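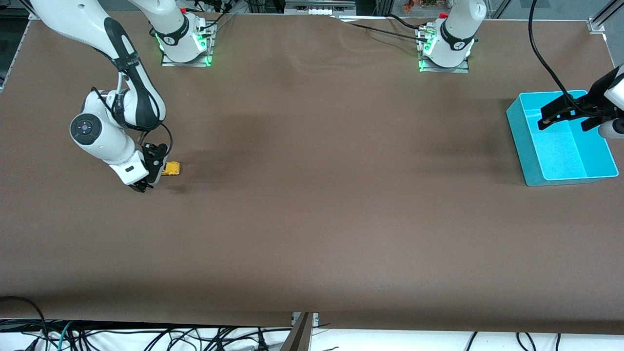

Big brown table.

OK so quick one tonight because I have 60 minutes before bed and half of that is dishes. Sourdough update!! Or bread update, I gave up on the sourdough in August. The starter went pink. Pink is bad. Lizelle said throw out the jar too, so I threw out the jar too.

Been doing a plain yeast loaf instead, overnight in the fridge. 500 grams flour, two teaspoons salt, a pinch of yeast, water till it looks like thick oatmeal. That's the whole thing. Stir it at night, ignore it, bake it the next evening when I get in from work. Kids eat it before it cools and then complain of stomach ache.

First try was flat. Like a doormat. Second one stuck to the pot and I had to chip the bottom off with a butter knife, still ate it. Parchment paper after that. Should of done that from the start.

Flour - I was buying the fancy stone ground stuff from the shop in Getthorpe and Yee-man told me to just get the cheap bag. Tried both. Cheap one rose more. A bit annoyed about all the money but ok. The fancy one does taste better toasted, with butter, so I'm using up the rest for that.

Also my oven runs cold. Bought a little thermometer to hang off the rack and the dial on the front is just wrong, always has been, which explains every cake since we moved in. Sorry to everyone who had the birthday one.

Still can't do the slashing on top. Razor drags, dough wrinkles up, looks like a bad haircut. Chin-lung says flour the top first and go fast. Will try Wednesday. If anyone has a trick for it tell me in the coments, and if you know somthing to do with stale ends besides croutons I want that too, there's a bag of them in the freezer and the door won't shut properly.

Right, dishes.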